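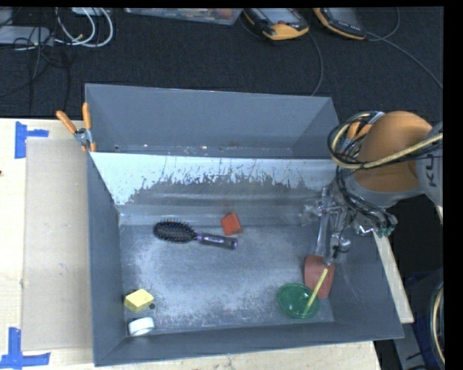
Figure 6. Bin on the bench with clamps on its walls, arm at the right-hand wall.

4.2 Placing the bin and loading test items

1. Set the metal bin on the tabletop with the narrow compartment facing away from you.
2. Fit one spring clamp to each side wall at the narrow compartment. Push each wall by hand. If the bin slides, reseat the clamps.
3. Load the large section only. A hairbrush, a sponge, a small block, a bowl and a spatula make a good mixed set. Leave the narrow compartment empty — it is the drop target.
4. Jog the arm over all four corners at 20 mm/s. Watch the hose loop at the joint.

CAUTION: Keep hands out of the bin while the arm is enabled.

NOTE: Long handles may rest against the wall. The Mekonnen grasp script skips an item after 2 failed attempts and moves to the next.

5. Save the bin position as Skesthorpe_16. Report clamp slip to Ngân La.

Section revised July 16, 2019.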